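Gedis Hand-Held Gripper Set: Setup, Care and Repair Notes
Maintained by the Skesero equipment group. Last revised 8/24/25.

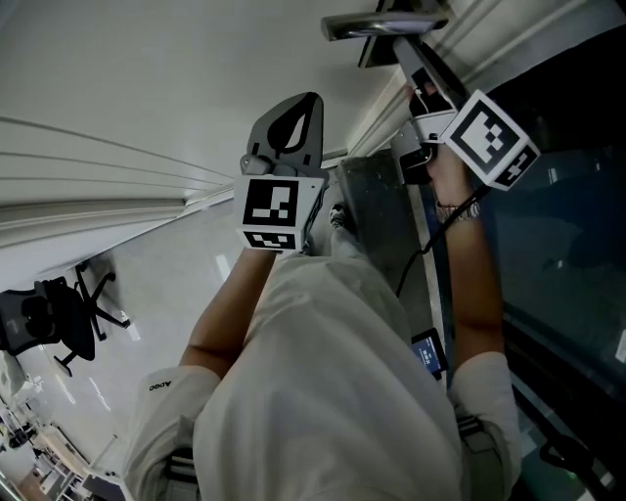
These notes cover one recording set, consisting of a left gripper, a right gripper, the head camera, the body straps and the cabling. They accompany the Gistetard door and handle recordings and should be read before the set is issued, returned or opened for repair. Operators who only wear the set need the first two sections. Bench staff should read all of it.

Scope

The set is used in furnished rooms for short tasks such as working lever handles, opening cabinet doors and moving small items between surfaces. The release described by this card holds 2,153 recordings. A further 291 were withheld after review, most of them for marker loss or a camera that had shifted during the session. Withheld recordings are kept in a separate folder and are not to be merged with the release.

Setup before a session

1. Inspect both marker cubes. Each printed face must be flat, clean and free of scratches across the black border. A cube that turns on its mount when pressed lightly with a thumb is to be returned to the bench.
2. Open and close each gripper fully ten times. The travel should feel even. A gripper that sticks near the closed position usually has dust in the slide.
3. Check the finger pads. The insert should sit firmly in the pad with no lifted edge.
4. Put on the straps and adjust them before the head camera is fitted. Straps tightened afterward tend to pull on the cable.
5. Route each cable with enough slack for the arm to reach overhead. Slack should hang on the inside of the arm and must be kept clear of door handles.
6. Hold both grippers at chest height, then at full reach, and confirm on the preview that the large marker on each cube is found in both positions.
7. Record the calibration clip. Clips with fewer than 700 usable frames are rejected by the import script and must be repeated.

Watches and bracelets are permitted if they do not touch the cable or the gripper body. Loose sleeves should be pushed back far enough to leave the cubes uncovered.

Work near glass and polished floors

Reflective surfaces can produce a second, false marker detection. The Krishnan filter, included in the tools folder, discards detections whose distance does not agree with the previous frames. It is switched on by default. It does not handle strong glare on the marker face itself, and in that case the operator should change position and start the recording again.

Routine care

After each session, wipe the grippers and cubes with a dry cloth. Alcohol dulls the printed markers and is not to be used on them. The finger pads may be cleaned with a damp cloth and left to dry in the open case.

Inspect the cables weekly, with attention to the last few inches before the gripper. Finger pads are replaced after 1,000 closures or when the surface shows a tear. Pads are always replaced on both grippers together, and the date is entered in the set log.

Repair

Marker cube: Remove the mounting screws, fit the new cube with the large marker facing the wearer, and tighten the screws by hand. Marker numbers differ between left and right, and the spare cubes are labeled accordingly. A full calibration is required after any cube change. Recordings made between a cube change and the next calibration are not accepted.

Gripper slide: Take off the outer cover and clear the slide with a soft brush. Do not oil it. If the slide remains stiff, replace the whole jaw assembly.

Cable: Damaged cables are replaced and are not spliced. Secure the new cable at the strain relief before connecting the other end.

Known issues

Sets assembled before December were supplied with shorter cable clips, which can open when the arm is raised quickly. Replacement clips are stored with the spare pads.

The right gripper cover has been found loose after long sessions on lever handles. Check its screws at every return.

Changes to this file

The pad replacement interval was revised, and the section on reflective surfaces was added. Corrections should be sent to the Skesero equipment group with the set number and the relevant log entry.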